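Noise cancelling talk, Saturday, back room at the Hikov store. Notes, do not read out loud!!

Start w/ the hand up thing. Who owns over-ears. Who wears them on the bus. Who has fallen asleep in them. Laugh, move on.

Thank Pui-shan for the room, thank Mehwish for lending the second pair.

1. What noise cancelling does
- mics hear outside, chip plays the opposite. keep it short, last time I lost ten minutes here
- good on low steady stuff: engines, fans, fridge hum
- bad on voices, babies, plates. Say this twice. Returns desk hears it all day
- seal matters more than price. Glasses = leak. Long hair = leak

2. The two pairs
- Fustis over-ears, the Hayat earbuds. Pass both round, wipes by the door
- Fustis: heavy, warm ears after an hour, best on planes
- Hayat: light, tips come in three sizes, most poeple never change the tips. Ask who has
- battery: go by what Baltazar got on his commute, not the box. He'll be in the second row, make him stand up

3. Calls
- play Kamol's two clips. Street first, then kitchen. Don't say which pair is which until the end
- kitchen one is LOUD, turn down before hitting play
- wind is the killer. Hood up helps

4. Sound, quick
- bass out of the box is too much on the Fustis. Show the slider in the app, pull down 2
- one song only. Not the whole song
- someone will ask about lossless. Say come see me after

5. Money
- Drullanley shop survey, November, 2,805 answers, up to 1,000 said they bought for travel then mostly wore them at home. So try them at home noises first: dishwasher, TV next door, upstairs neighbor
- refurb is fine. Check the pads, pads are cheap
- keep the reciept

Questions. Begoñe has the roving mic, wait for her. If it goes quiet ask about kids' volume limits, that always gets them going.

Last slide stays up while they try stuff on. Lights back up, charge the Hayat case before packing.

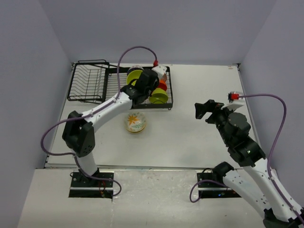
Last slide: dish rack and bowls, kitchen noise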